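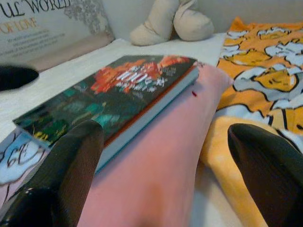
A hardcover with a dark green and black cover.

Best way to move a lot of books to another state?

Asked in Moving and Storage

twoflights
Posted in December

I'm moving from Pustico to Nasution at the end of next month, 1,007 miles by the route I plan to drive. I have a one-bedroom apartment on the second floor with no elevator. Most of my furniture is staying with the next tenant. What I do have is books. There is one full wall of them in the living room and more in the bedroom closet. They are a mix of hardcovers, paperbacks, some older art books that are large and heavy, and a few years of magazines.

I got a price from a moving company called Skivier and it was more than I wanted to pay, mainly due to weight. I can rent a small trailer but my car is not very powerful and there is a mountain pass on the way. I could also mail them.

What I'd like to know:

Is mailing books cheaper than moving them, or does it only look that way until you add up the boxes and tape?

What size box should I use? I have a few large ones left from my last move.

Should books be packed flat or standing up?

Will cold hurt them? The new place won't be ready right away and everything may sit in an unheated storage unit for three or four weeks.

I have already given away what I am willing to give away, so please don't tell me to get rid of them. Thanks.

3 replies

cartonweight
Top contributor in Moving and Storage

I worked on trucks for a long time, mostly household moves between states. I'll take your points in order, with a few things you didn't ask.

Mailing. In the US there is a slower, cheaper postal rate meant for books and other printed matter without advertising. Your books should qualify. Your magazines probably don't, so ask at the counter before you seal those. The rate goes by weight, and the distance doesn't change the price, which helps you on a long move. It is slow and the boxes get handled roughly. I would use it for ordinary paperbacks and hardcovers you could replace. I would not use it for the art books.

Work out your own number before deciding. Pack one box, weigh it on a bathroom scale, look up the current rate for that weight, and multiply by how many boxes you think you will fill. Then add boxes and tape. People forget tape. A book box needs the bottom seam done twice and one strip across each way, and a roll goes fast.

Box size. Do not use the large ones for books. Use the smallest standard moving box, the one sold as a book box or a 1.5 cubic foot box. Filled with books it is heavy but one person can carry it down two flights. A large box filled with books will either hurt your back or lose its bottom on the stairs. Save the large ones for bedding, lampshades and coats. If you must put books in a large box, put one layer in the bottom and fill the rest with pillows and towels.

Liquor store boxes are good too. They are strong, small and free. Check them for smell and for bugs, and skip any that have been wet at some point. Grocery boxes with hand holes are weaker than they look, and the holes let dust in.

Flat or standing. Either is fine if you do it right. Paperbacks can lie flat in stacks, big ones at the bottom. Hardcovers of about the same height can stand upright with the spine against the side of the box, as they would on a shelf, snug but not jammed. Large art books go flat, always. The pages in a big book are heavy and if it stands in a box for weeks the block starts to pull away from the spine. What you must never do is pack a book with the page edges down and the spine up, or at a slant. A slanted book takes on that shape.

Fill every gap. Crumpled plain paper works. Don't use newspaper against light covers as the ink comes off. Shake the box gently when you think it is full. If anything shifts, add more paper.

Line the bottom and top with a sheet of paper or a trash bag. I don't seal the books inside plastic for storage, I only lay it over the top in case of a drip.

The trailer. Books are about the densest thing in a house. Look up the towing limit in your car's manual and remember that the trailer's own weight counts toward it. Put the book boxes low and slightly ahead of the trailer's axle, spread left to right. If you aren't used to towing, a mountain pass in winter is a bad place to learn. I would take that option off the list.

The mover. Ask Skivier for a second price with the book boxes taken off the inventory, so you can see what the books themselves cost. Get that in writing. Sometimes there is a minimum weight on the contract and you are paying for it with or without the books, in which case you may as well let them take the boxes.

Label two sides and the top. Write what shelf the box came from. You will thank yourself when you unpack.
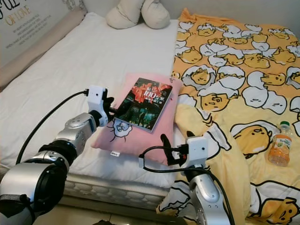

On a pink pillow, with a white fitted sheet below.

PustMarket
Member

I made nearly the same move a couple of years back, going the other direction. I used freight. There's a broker site called Golleo where you enter your pickup and drop-off and it gives you prices for a single pallet. I paid 468 dollars for one pallet, terminal to terminal, meaning I had to bring the boxes to the freight terminal myself and pick them up at the other end. Home pickup was extra, and they wanted 229 dollars more for a truck with a lift gate, so I skipped that. My scale ticket isn't handy but it was a full pallet, stacked chest high.

Things I'd do differently:

I stacked the boxes like bricks, overlapping. The guy at the terminal told me to stack them in straight columns, since the corners are the strong part of a box. He was right. Two of my overlapped ones crushed in the middle.

Buy the wide stretch wrap and go down around the pallet itself, so the boxes are tied to the wood. I only wrapped the boxes and they slid.

Put a piece of cardboard on top before wrapping.

Take pictures of the pallet from all four sides before you leave it. If you have to file a claim they will ask.

It took nine days. I was told five to seven. They don't call you unless you put your phone number on the form in the right spot, and they charge for storage if you don't come get it, so keep an eye on the tracking.

Nothing was lost. A couple of dust jackets got torn and that was my own packing.

About the prices, they change all the time and yours will be different. Check it on a couple of different sites.

hallcloset9
New member

Cold is fine. Damp is the problem. Get the boxes up off the concrete, on a pallet or some 2x4s, and keep them a few inches off the outside wall. When you bring them into a heated apartment leave the boxes shut for a day so they warm up slowly. If you open them right away you can get moisture on the covers.

Also keep a couple of books out for yourself. I packed every single one and then had nothing to read in the new place for a month.

Comments

twoflights
Thanks, all. I packed a test box last night with the small size and weighed it, and the post office comes out better than I thought for paperbacks. I'm going to mail those and ask for the second price from Skivier on the rest. Good to know about the brick stacking, I would have done exactly that.

I hadn't thought about the magazines being treated differently. I'll put those in the car.

cartonweight
Car is a good place for the art books as well. Floor behind the front seats, flat, with a blanket over them. Don't stack them higher than the seat cushion. And watch what the total load does to your rear tires. The sticker inside the driver's door gives you the limit for passengers and cargo together.

twoflights
Will do. One more thing, should I take the dust jackets off before packing?

cartonweight
No. Leave them on and wrap the ones you care about in plain paper. If you take them off they get creased or lost, and then you spend an evening matching them up.

hallcloset9
I took mine off and I'm still missing one.

PustMarket
To add to what I said, if you end up with more than a dozen or so boxes to mail, ask your post office what time of day is best to come in. Mine asked me to come after 2 in the afternoon when the line was short. Bring a hand truck. I borrowed one from the front office of my building and it saved me a lot of trips to the car.

twoflights
My building doesn't have one, but the hardware store on the corner rents them by the day. I'll get it for the same day as the post office run.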